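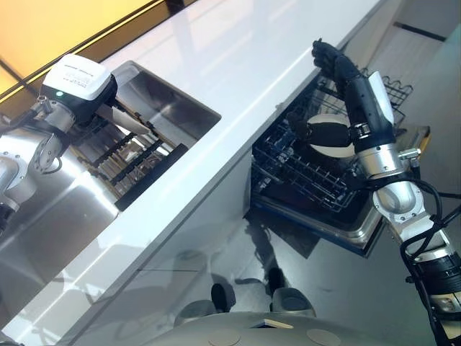 The water in Devthorpe is hard, and everyone who moves there learns it from the kettle. After two weeks there is a white crust at the bottom. After two months the tea has small flakes floating on top, and a neighbor comes with a bag of citric acid and explains how much to use.

I moved to Devthorpe from a town with soft water, where my grandmother washed her hair in rain and said it was the same as from the tap. So I was curious why a place only 8 miles from Nelside, where the water is soft, could be so different. The answer is under the ground. Nelside drinks from a reservoir on the moor, and the rain that fills it runs over granite and peat, which give it almost nothing. Devthorpe drinks from wells in the chalk. The rain needs years to sink down there, and during all this time it takes calcium with it.

Birthe Østergaard has kept a notebook about the town wells for most of her adult life. She was a chemistry teacher, and she still tests her tap every morning before breakfast with the same glass tube. "People complain to me as if I put the chalk there," she told me. When I asked which water she would choose, she did not need to think. Hard for drinking, soft for washing wool.

Many people agree with the first part. Bread bakers in the town like the hard water, because they find that it makes the dough stronger. At Bunnag, the small noodle restaurant by the bridge, the cook told me the opposite: his broth becomes cloudy and the beans stay tough, and he filters every pot. Coffee is a more difficult question. A little calcium helps the taste, too much makes it flat, and I have heard two long arguments about it in the same café.
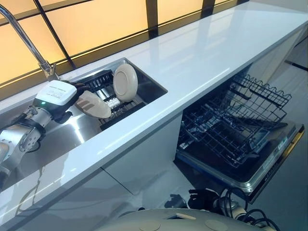 The old pump house

The first public well was dug on the Bromari farm, at the north side of the town. The brick pump house still stands, with a low door and a bench where the women waited with their buckets. In one December the frost broke the main pipe, and families walked up the hill for water again for the whole winter. Birthe's mother was one of them. She remembered best the noise of the handle, which could be heard from the church.

The pump was taken out later, but the shaft is open under an iron grate. Children drop small stones in it and listen. I did it also, and I waited longer than I expected before the sound came.

Living with it

There are machines that take the calcium out, and several of my neighbors have one. I bought only a bottle of vinegar. Once a month I wrap a cloth with vinegar on the shower head and leave it there for the night, and in the morning I brush it with an old toothbrush. The kettle gets citric acid. The glasses stay a little gray, and I have stopped looking at them against the window.

More from this issue

A winter walk from Nelside to the moor
Letters: who still mends umbrellas?
The baker who starts at 2
Recipe: bean soup for hard water
Our crossword, with answers to the last one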